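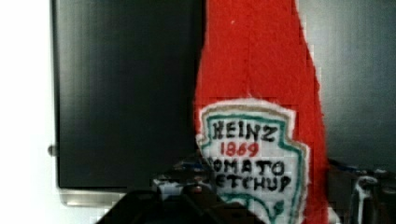 According to one reader in Drinavano, the old Ostov castle set was never meant to be finished in one evening, and the families who tried it are the ones who lost the drawbridge pins. I received this remark after my first short note about the set, and I have thought of it many times while building it again on my kitchen table.

Feature | Toys & Play

The castle came out in July, many years ago, from a small company called Ostov. It had 134 pieces in the first version. There was a gate, two towers, a stable and a dragon which could open its mouth if you pressed the tail. The knights could hold a sword or a flag, but not both, and this caused many arguments between brothers and sisters.

I bought my copy second-hand for 50 euros. The box was soft in the corners and one of the towers had the wrong roof, a blue one from the harbor set. I kept it. The instructions were complete, only somebody had colored the dragon green on every page, with much patience.

To build it takes a slow afternoon. The walls go together without trouble, but the gate is difficult. The chain must pass behind the small wheel before you close the tower, and the drawing for this step is very small. I closed the tower three times and opened it three times. When the bridge finally went down I called my son from the other room, and he asked if the dragon could go through the gate. It cannot. Its wings are too wide.

Ostov later made a bigger castle, the Illés, with 700 pieces and a throne room. Collectors like it more. For me it is too much castle and not enough game — a child needs both hands only to move it from the carpet to the shelf. The small one can be carried with everybody still standing on the walls.

Spare parts are the weak point. The shop Bosatum in Drinavano still sells the pins and the chain, and it had some 71 of the dragon tails when I wrote to them, but no tongues. My dragon has a tongue made of red paper. The horses are easier to find, because the same horse was used in the farm set and the circus set, only with another saddle.

If you buy one now, ask the seller to show you the gate from behind. A broken wheel cannot be seen from the front, and it cannot be glued in a way that lasts. Missing flags are not a problem, you can cut them from any cloth. Mine are from an old pillowcase, with yellow stripes, and my son has already given one to the dragon.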